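Write the kitchen rules down before you score anything

Opinion, by Svitlana Polishchuk

Quick one, because the August draft of the Kornbridge practice notes closes soon and I'd like to be on record. I run kitchen tasks in simulation. Small team, Semeniuk engine, a lot of counters. And the draft says almost nothing about what a simulated kitchen has to be before you're allowed to publish a success rate from it. One paragraph. One!

Everybody quotes rates. 80 percent on utensil pick. Fine - 80 percent of what? Which start states? Were the objects at rest when the clock began? Two spatulas side by side is a different task from one spatula, and "pick up the spatula" doesn't say which. If either one counts, write that. If only the near one counts, write that too, and say near to what.
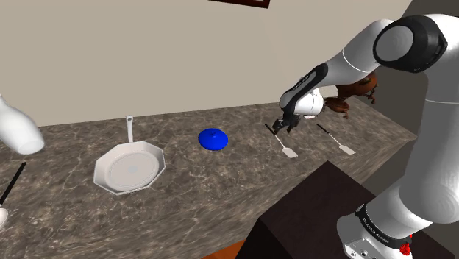
What should be in the rules

My list is short. First, a scene check before the episode, saved with it. Is every object supported by something? Does anything intersect? A roast chicken hanging in front of a wall is a scene fault, and a scene fault should carry a flag in the log. I don't say throw it out. Some faults don't touch the task and some wreck it, and a reader can't tell which from a table with one number in it.

We went back through 859 of our own episodes at Gerach last year with exactly this check. Dull work. Took 20 working days, and I would do it agian. The flags changed which episodes we were willing to defend, and that's the bit I care about.

Second, define the grasp. Fingers closed on a handle is a state. Held is a claim over time. The Zanport people want a fixed lift height and a fixed hold and I think they're right, though their numbers are too generous for flat tools. A spatula can sit nicely between two pads and still twist the moment the arm swings. So: contact, lift, hold, three separate entries. Not one tick box. 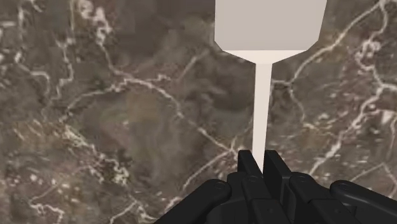 Third, keep the wrist view. Whole episode, not a highlight. I've sat in reviews where the only evidence was a wide view from across the room, and people argued for an hour over whether the pads were on the handle or next to it. Storage is cheap. Arguing isn't.

The usual objection is cost to small labs. I am a small lab. A scene check is a script. A definition is a sentence. What costs money is re-running 100 episodes after a reviewer asks what you meant by "grasped" and you find two people on the team meant diferent things.

The other objection is that simulation is only for development, so who cares. But the numbers leave the building. They go in slides, then in bids, then someone buys an arm on the strength of them. By then the word "simulated" has dropped off the chart - seen it happen, more than once.

I'd also drop the word "realistic" from section two of the draft. Means nothing. A marble counter with lovely veins in it can have awful friction values underneath. Ask for the values.

Comments go to the Kornbridge drafting group. Mine are in. Send yours, even if it's two lines, even if you think I'm wrong about the hold time.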